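Looking after the pads on a hand-held gripper
Workshop tips from Gillgate

The Pelideck is a two-fingered gripper you hold in one hand, sold as a kit for people who want to try out picking jobs before they pay for an arm to do them. Ours came from Cutwood as a box of parts. It has done a fair bit of bench work now, and most of what we have learned is to do with the pads.

The kit is on offer at 400 with spare pads, or 300 without. Take the one with pads. You will want them sooner than you expect, and a set bought later costs more in postage than in rubber.

Cleaning
Wipe the pads with a barely damp cotton cloth before each session and let them dry with the fingers open. Card and paper dust are the worst for grip. Avoid furniture polish and anything with silicone in it. A soft toothbrush will get specks out of the surface, but go along the pad, not across it, or you will lift the edge.

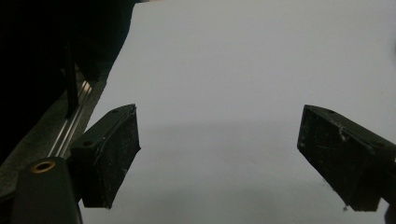 Fingers open over a pale surface. White specks and scuffs on both pads, and the edges starting to fray.

Scuffs on their own do no harm. Frayed edges are another matter, as they catch on thin stock and pull it crooked. Trim a loose strand with nail scissors. If the edge has lifted by more than a fingernail's width, change the pad.

Changing a pad
Warm the old one with a hairdryer for a minute and peel from the tip. Rub off the leftover glue with white spirit on a rag, then wipe again with a clean one. Press the new pad down hard and leave it overnight. Always change both sides together. A fresh pad facing a worn one makes the work twist as the fingers close.

Screws
Nip up the finger screws every 7 sessions or so. Use the key from the kit and stop when it bites. We stripped one in April by using a longer key.

Setting up the bench
Practise over a plain, light surface. Dropped bits show up on it, and so does the dust you are trying to get rid of. Keep a lamp to one side so that the fingers do not throw a hard shadow on the part you are reaching for.

Is it worth buying?
For small boxes, offcuts and packets, yes. We logged 1,336 picks on the first pads and could have gone on a little longer. It is poor with anything oily, and the instructions are thin on maintenance. The Ağca pads some people fit instead are softer and grip better on glass, but ours marked quickly and we went back to the standard ones.

Store it with the fingers apart, in a bag, away from sawdust.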